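Usano Small Vials
A picture and notes collection about powders in little glass vials
README, last touched in August

Welcome, and thank you for taking the time to open this file before opening the folders. I know how tempting it is to go straight to the pictures, and I do the same thing with other people's collections, but a few minutes here will save you some head scratching later on.

Usano Small Vials is a collection about a very ordinary bit of bench life: a small amount of dry powder in a small glass vial, and what it looks like as the vial is stood up, tipped, rolled or laid down. It grew out of a set of handling notes we kept at Ellery, where newcomers to the weighing bench kept asking the same sensible questions. How full is too full? Why does the powder climb the wall on one side? How do you judge what is left when the vial is on its side? We started answering with pictures, and the folder got bigger and bigger — as folders do.

What you get

There are 1009 entries in this release. Each one is a picture with a short text note next to it, and the two share a name, so please keep them together if you move things around. The entries are sorted into 4 folders:

upright: vials standing on their base
tilted: vials held or propped at a slant
lying: vials resting on their side
mixed: anything with more than one vial, or where we could not agree

The mixed folder is the untidy one. I had good intentions about going back through it and I still have them.

What the notes say

Every note has a line for the glass (clear, amber, frosted), a line for the contents (color, and whether the grains look fine, coarse or clumped), a line for how the contents are lying, and a free line for anything else the writer wanted to mention. Some of the free lines are quite chatty. We thought about trimming them and decided to leave them alone, as a few have been more useful to us than the tidy lines above them.

The notes go by appearance only. If you see "white, fine, crystalline" then that is what the writer saw, and it should not be read as the name of a substance. Sugar, salt and a good many other things can look very much alike through glass, and we would rather have a plain note than a confident guess.

About the lying folder

This is the folder I am fondest of, and also the one that needs the most patience. When a vial is laid over, the powder spreads out along the lower side in a long band, and that band can look like a lot more material than it is. A round bottom makes it trickier still, with the powder following the curve down into the end.
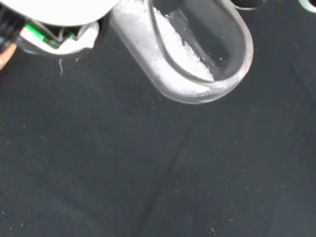 So in the lying folder we do not give a fill level at all. The notes describe the band instead: how far along the glass it reaches, whether its top edge is smooth or ragged, and whether there are stray grains on the wall away from the main body of powder. Stray grains do not count toward the band. We went back and forth on that for a good while, and if you have older notes from the Mundus draft you will find they were counted there, so please don't mix the two.

Known rough spots

Bright edges on clear glass are sometimes noted as grains when they are only reflections. We have fixed the ones we found. Five entries in the tilted folder have notes in the old Lerex layout, with the glass line at the bottom, and they are still perfectly readable.

Corrections are very welcome, even tiny ones. Tell us the entry name and what you think the line should say.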